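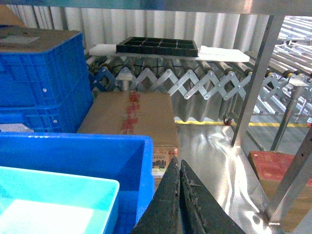

4. 端末の初期設定(店舗スタッフ用)

抽選端末 Modlow を売場カウンターに置いて、Ader の管理画面とつなぐまで。数字選択くじと即時くじの両方を扱う店舗が対象。スクラッチのみの店は4.3まで飛ばしてOK。

4.1 始める前に

手元に用意するもの。
・販売店コード(契約書の2枚目、右上)
・管理者カード
・ロール紙 1本
・LANケーブル。無線は初期設定が終わるまで使えません

注意:店舗の販売許可の登録が済んでいないコードだと、手順5で止まります。先に本部窓口で登録状況を確認。止まってから電話されても当日中に直せないことが多いです。

4.2 端末の起動と登録

1. 電源を入れる。起動音のあと、言語選択が出るまで待つ。その間ボタンは押さない。

2. 「日本語」を選択。間違えて別の言語にした場合は左上の歯車を長押し、最初の画面に戻る。

3. 管理者カードを読み取り部にかざす。ランプが緑になったら離す。赤のときはカードの裏表を確認。

4. 初期暗証番号を入力し、すぐ新しい番号に変更。生年月日、店の電話番号の下4桁は不可。変更しないまま15分たつと端末はロックされます。

5. 販売店コードを入力。ハイフンなし。「照会中」の表示が消えたら店名が出るので、自店の名前か必ず見る。違っていたら「戻る」。ここで「確定」を押すと店側では取消しできません。

6. ロール紙をセット。印字面が手前。テスト券が1枚出るので、かすれがないか確認して破棄。テスト券は券番号の欄が空白になってます。お客様に渡さないこと。

メモ:紙詰まりのエラー136は、ふたの閉め忘れでも出ます。まずふた。

4.3 即時くじの在庫登録

7. メニューから「在庫」→「受入」。

8. 束のバーコードを読む。1束ずつ。まとめて読むと後ろの束しか登録されません。

9. 画面の枚数と納品書の枚数を照合。合わないときは受入を保留にして、束の封は切らない。

10. 「有効化」を押す。有効化前の券は当せんしていても払戻しの対象外になるので、売場に並べるのは必ずこの後。

注意:有効化した束は返品不可。売れる分だけ有効化してください。

4.4 購入者の年齢確認

Ader 側で年齢確認の設定が「必須」になっていると、販売のたびに確認画面が出ます。初期値は「必須」。変えないでください。

11. 「設定」→「販売」→「年齢確認」を開いて「必須」になっているか見る。

12. 会員カードを使う店は、Wang リーダーをUSBの2番口に差す。1番口だと認識はするけど読取りが遅い。

13. テスト用カードで一度読ませる。画面に「確認済」と出れば完了。

会員カードのない方は身分証を目視で確認、確認ボタンを押してから販売。見ないでボタンだけ押すのは禁止です。記録には担当者番号が残ります。

4.5 購入限度額と自己制限

14. 「限度額」画面で、1会計あたりの上限を入力。単位は円。空欄のままだと上限ゼロ扱いで、何も売れません。問合せ多いです。

15. 自己制限リストの自動更新をオンにする。更新は毎朝、開店前に走るので、夜間も端末の主電源は落とさない。画面だけ消すのは可。

リスト該当のお客様には「本日はお取扱いできません」とだけ表示されます。理由を聞かれても端末には出ません。相談窓口のカードを渡してください。カードの追加注文は本部まで。

4.6 払戻しの設定

・店頭で払戻しできる金額は契約の区分で異なります。「払戻し」画面の右下に出る金額が自店の上限
・上限をこえる当せん券は受け取らず、案内票を印刷してお客様に返す。預からない
・読取り済みの券は必ず消印。消印なしで置いておくと二重払いの原因になりす
・券が汚れて読めない場合は手入力。3回失敗でその券は照会停止、本部対応

4.7 閉店処理の時刻

初期値は22時。店の閉店時刻に合わせて変更してください。日付をまたぐ設定は不可。抽せん日の受付締切は Ader の側で決まっているので、ここを遅くしても締切は延びません。

閉店処理の前に日計票を印刷。後からだと再印刷になり、控えに「再」の字が入ります。監査のとき説明が必要になるので面倒です。

4.8 Rumov 表示機をつなぐ場合(任意)

キャリーオーバー額などを客側に出す小型画面です。つながない店は5章へ。

・端末の電源を切ってから接続。入れたままだと表示が崩れる
・明るさの初期値は70。窓際の店は上げてもよい
・広告文は全角で2行まで。「必ず当たる」「高確率」などの文言は登録時にはじかれます
・表示が止まったら表示機だけ抜き差し。端末の再起動は不要

4.9 うまくいかないとき

照会中のまま進まない:ケーブルを確認。次にルーターの再起動。それでもだめなら窓口へ
エラー950:販売許可の登録待ち。店側での操作はなし
カードが読めない:読取り部を乾いた布で拭く。アルコールは使わない
時刻がずれる:手で直さない。通信が戻ると自動で合います

窓口に電話するときは端末の底のシリアル番号を手元に。番号がないと受付できません。

次:5. 日常の販売操作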